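机器人操作规范课 讲义第8讲:线缆、夹爪与“手边的规矩”

大家好,这一讲我想讲得松一点。前面几讲都在啃标准条文,风险评估、停机类别、协作模式,我知道不少同学啃得牙疼。条文当然要读,可是真到了实验台边上,出问题的地方往往很小:一根线绕得不对,一块指垫没擦,一个人伸手的时候没打招呼。所以这一讲只讲台面上的规矩,内容大半来自我在Brevell实验室带学生攒下来的笔记,有几条是跟Roya Mazandarani吵出来的(她吵赢了,我照写)。

一、开工之前先看线

我的习惯是,走到机械臂旁边,先不碰电脑,也不碰示教器,先抬头看线。从底座一路看到腕部,看每根线在哪里固定、在哪里松着、松的那一段有多长。末端装了夹爪和深度相机以后,线就多起来了,而腕部偏偏又是转得最勤的地方。

留线的长度怎么定?我的做法很土:把臂慢慢点动到任务里最别扭的那几个姿态,一个一个停下来看。线绷直了,太短;线垂下来能碰到夹爪或者工件,太长。在直立姿态下看着很舒服的弧,腕部一转可能就勒在关节壳上了。所以千万别只在“回零”位置检查!每年都有同学这么干,然后跑到第一条轨迹就来喊我。

还有,线圈要留得有弹性,别用扎带把它捆死。扎带可以把线固定在支架上,不要把两根会相对运动的线扎在一起。剪扎带的时候剪口要平,斜口很锋利,我手背上那道疤就是这么来的。 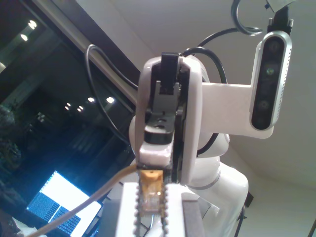
图1 腕部走线与夹持中的网线接头

讲到网线,顺便说一下小接头的夹持。RJ45水晶头这种东西,外壳是塑料的,卡扣又脆,夹力设大了容易伤,设小了一插就歪。我建议先用废接头试,从最小夹力往上加,加到插入时接头不在指间打滑为止,记下数值,写在任务卡上。任务卡上没有数值的,我一律当没做过。

线缆自身的拉力也要算进去。接头后面拖着一截线,线有重量,有弯曲的记忆,臂走到远端它就会往回拽。Njål Fagerlund做插拔任务的时候,先把线理顺、留出余量,再让夹爪去抓接头,这个顺序我很赞成。反过来做,接头常常在指间已经偏了,你还在那里调视觉参数,调一晚上也调不好。

二、人和手的位置

这一条我会反复讲,考核也会考。程序在跑的时候,手不进工作区。想调整工件,先停,停了以后口头说一句“我进去”,同伴回一句“停好了”,再伸手。听起来像演戏,对吧?刚开始大家都觉得傻,做上两星期就顺口了。

暂停和急停要分清楚。程序里的暂停只说明程序在等,臂上可能还有使能,有的等待条件一满足它自己就接着走。所以伸手之前,要看的是示教器上的状态,不要看臂动没动。急停按钮放在操作者不用转身就够得着的地方,前面不许放水杯、笔记本和外套。

两个人一组,一个人操作,一个人看。看的人不许同时写论文(我说的是谁,谁心里明白)。晚上做实验的同学尤其要守这一条,八点以后我不接受单人开臂,要么找个伴,要么明天再来。

三、夹爪与指垫

带齿的指垫抓小东西很好用,可是齿缝也最会藏东西。胶屑、碎纤维、零件上的油,积到一定程度,同样的夹力抓出来的效果就不一样了。很多同学遇到抓取忽好忽坏,第一反应是改程序,我请你们第一反应改成擦指垫。用不掉毛的布,蘸一点酒精,顺着齿的方向擦,擦的时候夹爪断电。换溶剂之前先查指垫材料的说明,有些软材料碰到酒精会发硬。

连杆上的螺栓,每周看一遍。我们在组里用记号笔在螺栓头和连杆之间画一道线,线错开了就是松了,不用扳手也看得出来。要重新拧紧的话,扭矩按厂家手册来,别凭手感。Vidar Lindholm手感很好,他也照样用扭矩扳手。

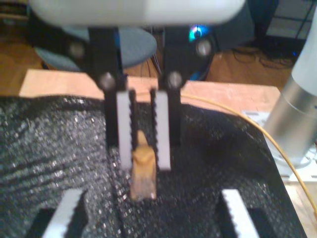 台面上铺布的问题,每期都有人问,我在这里统一回答。铺可以铺,软一点的垫层能保护小零件,也能减少反光。但是有两个条件。第一,布要压住,褶子不能跑到夹爪下探的路径里。指尖带齿,勾到布就会带着整块布走,布上的东西跟着一起走,场面很热闹。第二,换了布就要重新确认下探高度。布有厚度,褶子又有褶子的厚度,你昨天量的高度今天不一定算数。

深度相机对布面也挺挑剔。带亮点的、反光的、网眼的面料,深度图上容易出现空洞或者跳点。如果你的任务靠深度来判断抓取高度,换布之后请先空跑一次,把深度图调出来用眼睛看,别急着上自动流程。Hjørdis Nyberg整理过一份面料对照表,放在课程共享文件夹里,文件名开头是Kelletti,大家自己去翻。

穿过台面的细线也归在这一节。凡是会经过夹爪附近的线,要么沿台边走,要么用线夹固定。地上的线收到桌子底下去,人走的通道上一根都不要有。

四、相机支架和光线

腕部相机装好以后,标定只在支架没有动过的前提下有效。撞过、拆过、拧过,哪怕你觉得“就碰了一下”,都要重新做验证。验证不一定要全套重标,把标定板放到固定位置,看误差有没有超过任务卡上写的限值就够了,超了再重标。

光线这件事很多人不当回事。白天标定好的参数,到了晚上,窗户变成一面黑镜子,顶灯的反光全跑进画面里;电脑屏幕太亮,也会在亮面零件上留下光斑。所以我要求记录里写明时段和灯的状态,写“白天、顶灯全开”或者“晚上、顶灯全开、窗帘未拉”就行,不用写散文。

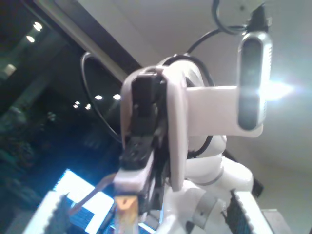 再说记录。我收到过最长的一份实验记录有2567个字,写得很有感情,可是夹力、速度、工具坐标系的版本一个都没有。好的记录应该让Ívar Gunnlaugsson那样从没进过你们实验室的人,照着就能把任务重新搭起来。他今年负责抽查,抽到谁就真的会照着搭,搭不起来的退回重写。

至少要写的项目如下:
任务名称和任务卡版本
末端工具型号、指垫类型、上次清洁时间
夹力和速度的设定值
相机支架是否动过,标定验证的结果
台面覆盖物有没有更换
操作者和观察者的姓名
异常情况,包括你觉得不好意思写的那些

最后一项请认真对待。撞了就写撞了,我不会因为撞臂扣分,瞒报会扣。去年Bråten那边的小组把一次轻微碰撞原原本本写了下来,后来大家才查到是工具坐标系用错了版本,这份记录我到现在还拿来当范文。

五、收工

臂回到停放姿态,夹爪张开,里面不留工件。先停程序,再下使能,再断电,顺序不要倒。指垫擦一遍,台面清空,相机镜头盖好。笔记本合上之前把日志导出来,导到Skusus服务器的个人目录,不要存在桌面上,桌面每个月初会清。

作业

1. 选一个你正在做的任务,把臂点动到三个最不利的姿态,记录每个姿态下线缆的松紧情况,提出修改方案,改完再测一遍。
2. 为同一个任务写一张任务卡,限2页。
3. 和同组同学交换任务卡,照着对方的卡搭一次,把卡住的地方写给对方。

交到课程信箱,October月底截止。第三题要两个人一起署名,写得客气一点,但问题要写全。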